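The Long Way Down to Javarholm

Úna Mulligan's third novel begins with the end of the world and then, rather cruelly, makes everybody wait for the bus. Javarholm is set on a flooded northern island where the last public transit line still runs every Tuesday, to a timetable printed before the sea came up. The driver is called Ko. He has 55 regular passengers and no opinion of any of them.

Readers who met Mulligan through Vistetti, her slim and furious book about a city ruled by its own plumbing, may need a moment to adjust. Javarholm is 994 pages long. The first 173 take place before breakfast. There is a map, which is wrong, and a glossary, which is mostly soup.

It is also the funniest thing she has written. The survivors have lost electricity, citrus and most of Denmark, but they have kept their grudges in excellent condition. One long chapter concerns a dispute over a ladder. I read it on a train and missed my stop, then read it again on the train back.

The trouble starts with Gekell, the drowned town everyone on the bus claims to come from. Mulligan clearly loves the place and can't stop giving us its history, including 2 separate floods and a scandal about bell ropes. By the time Ko finally turns the wheel toward it, in the July of a year nobody has bothered to number, I had half forgotten he could drive.

Still, he does turn it, and the last hundred pages go by like weather. A sequel is promised. I have cleared a shelf and lowered my expectations of spring.

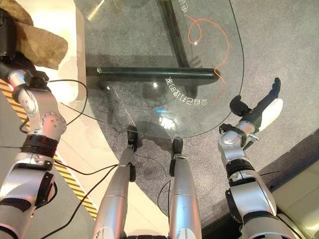
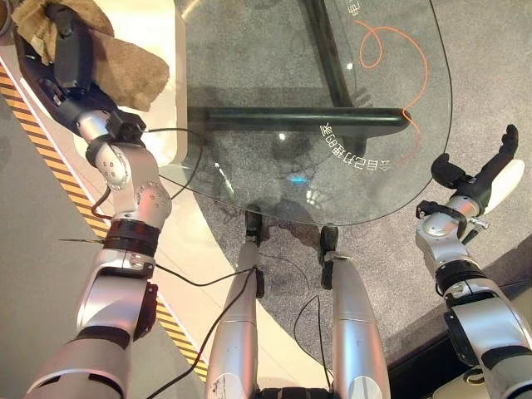 Orange cable on a glass tabletop, first picture; crumpled brown paper bag, second.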